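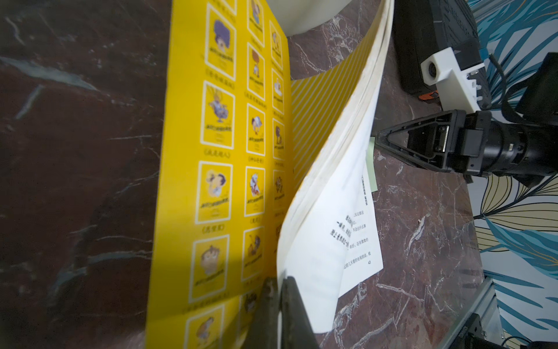
Slide 1. Good afternoon. I look after one cell with two arms in it, and for the next while I'm going to talk about finger pads, cables and rail bolts. If you wanted the talk on foundation models, it's next door and it has better coffee. Our cell turns pages. It does it on a marble tabletop, against tropical wallpaper, which people ask about before they ask about the robot. (Pause. Someone will ask.) Look at how the pages bulge up off the yellow inside cover. A paperback pushes back, and every bit of that push goes into a fingertip. So my maintenance schedule is written by children's books.

Slide 2. Finger pads. The Grasteck sheet says inspect every 200 hours. We inspect every 8. Wipe both inner faces, close the gripper on a strip of paper, pull. If the paper slides, change the pads, and change them in pairs. I once changed one. The arm then spent an afternoon favoring its good side, like a man with a blister.
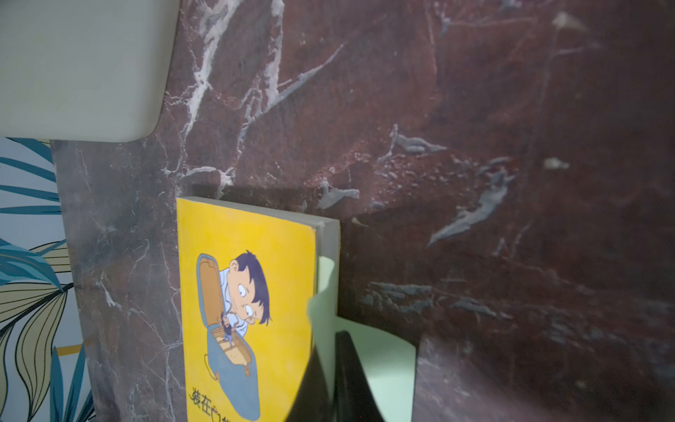

Changing a pair takes me 2 minutes if the screws behave. They don't, so book longer. Use the short driver. The long one fits too, and will scratch the camera bracket, and then you'll get to do slide 3 early.

Slide 3. Wrist cameras. Check the bracket screws by hand before the first run. A loose camera still gives you a lovely picture, just of somewhere slightly else. We run the Vumau alignment check each morning and write the score on the door. Under 88, we stop and redo it. (Show of hands: who has kept going anyway? Raise own hand.)

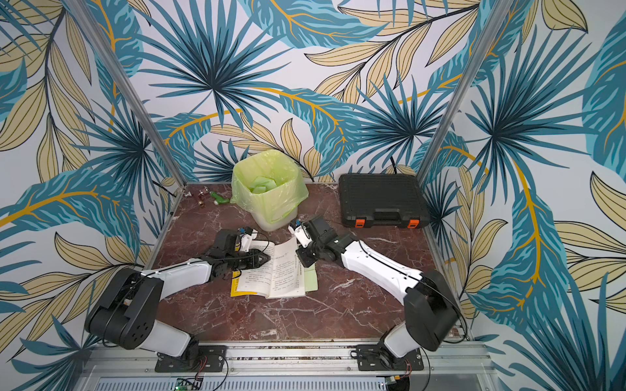 Oluwaseun Oyewole
Cell Technician, Ulska

Slide 4. Base and cables. Both arms bolt to the front rail, so whatever one does, the other feels. Torque the mounting plates with the arms parked. Follow each cable along the links with your fingers and leave slack at every joint. Ours failed in October at the elbow, inside the jacket, where it looked perfect.

Slide 5. Spares. Pads, bracket screws, one complete cable per arm. Lawal quoted us over a month on cables, so order before you need them. (Skip the price slide if short on time. Questions. Repeat them into the mic.)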